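Open day at Plumero, or how I spent an afternoon looking at cloths

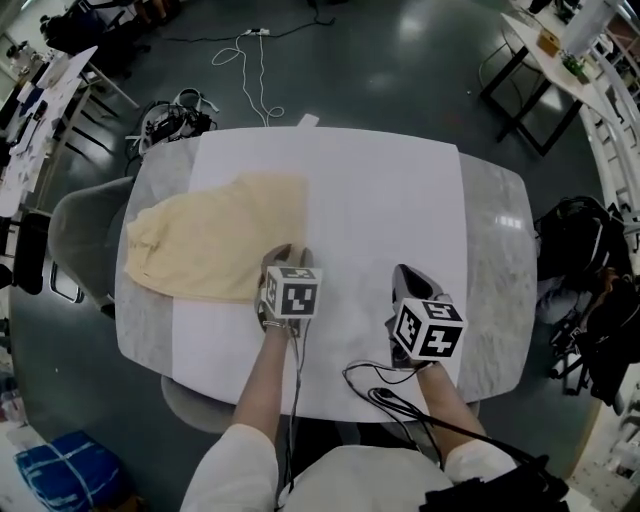
So what do you do at an open day that's all about folding and wiping cloths? You walk from table to table, ask whatever you like, and go home wanting to redo your linen closet.

I got to Plumero a bit early (the bus was kind to me) and Arnulfo Ticona was already at the door handing out name stickers. He used to run a laundry on Grindlow Street and he still talks about towels the way other people talk about their dogs! There were 6 of us in the first group, which was a nice size, because you could get right up to the tables without elbowing anybody.

The yellow cloth was my favorite. It's a pale, soft yellow, and it was lying all crumpled on a big white sheet, with the gray marbled tabletop showing around it. I could have stared at those wrinkles for ages – wrinkled folds are a lot harder to read than you'd think, and I never know which corner to grab first. Arnulfo's advice was to find any two corners, forget the rest, and let the cloth hang for a second before you lay it down. I tried it at home on a pillowcase and got it on the second go.

After that came a talk by Anderson Seixas on washing, which ran long but I didn't mind. He told us he owns 70 dish towels and irons four of them. I wrote down his tip about skipping fabric softener on anything you want to dry glasses with, and then lost the piece of paper, so that's from memory.

Coffee was fine, cookies were better. The next open day is in March and you need to sign up at the front desk. Bring a sweater – the hallway is freezing.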